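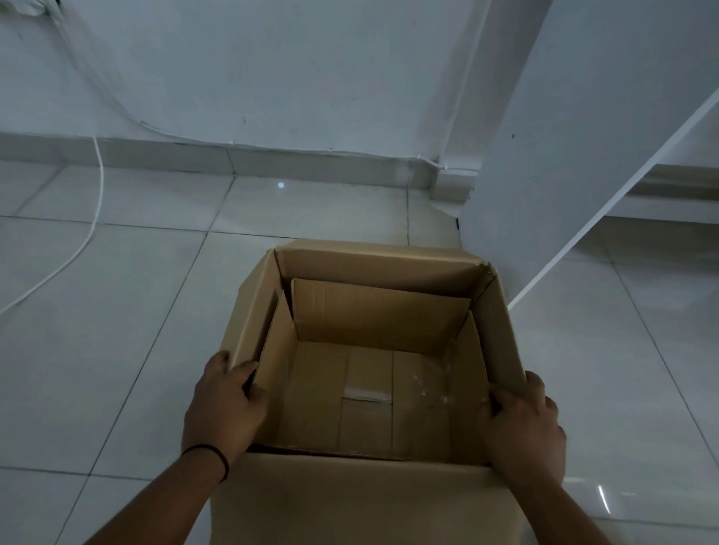
Getting hold of a box on the white tiles, one hand to each side.

About us

Hello! I'm Kerstin Strand, and I started Diltico with Hartmut Lammers in a rented unit in Numthorpe. We teach robots to handle cardboard boxes. That's the whole company, really, and if you've ever watched a machine try to pick up an open box with one flap sticking up and one folded down, you'll know why it keeps us busy.

Most firms put their big win on this page. I'd like to tell you about our worst morning instead (Hartmut took some persuading!), as it explains nearly everything about how we work now.

Our first proper customer was Petersen, who pack kitchen bits and pieces over in Busville. We put in 4 arms in January and they ran beautifully for months. Then, on 18 August 2021, arm two closed on an empty box, felt the side wall give way and decided it hadn't gripped hard enough. So it squeezed harder. The wall folded, the box shot out sideways and the arm carried on swinging with nothing in it, straight over the yellow line where people walk. It should have stopped at the line. It didn't stop until a packer hit the red button.

She wasn't hurt, thank goodness, but she had been standing there a moment before, and I still go a bit cold when I think of it. We switched off all the arms and drove over that afternoon.

The logs showed 489 grips where the force had crept up past our own limit, out of 1715 on that arm since its last service. The warning was there and we'd set it up to write to a file that neither of us read. And the stop at the line had been turned off for a test and never turned back on. That one was me.
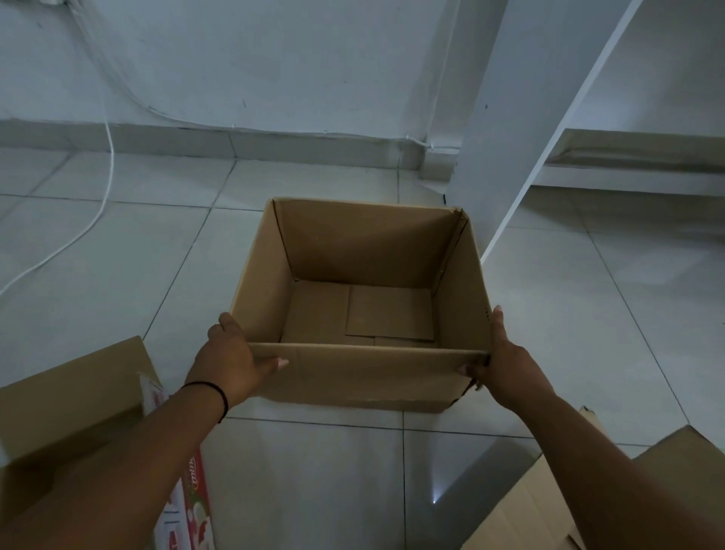
Do your robots work right next to people?
They can, but only at slow speed and with the line stop switched on, and our software now refuses to start the arm if it's off.

These days a force warning halts the arm and rings my phone, even at teatime. We also go back to plain human hands before we change any grip settings, and we spend ages on the soft, tatty, half-folded boxes we used to skip. Petersen stayed with us, which was kinder than we deserved, and they have a copy of the full fault report. You're welcome to one too, just ask when you get in touch.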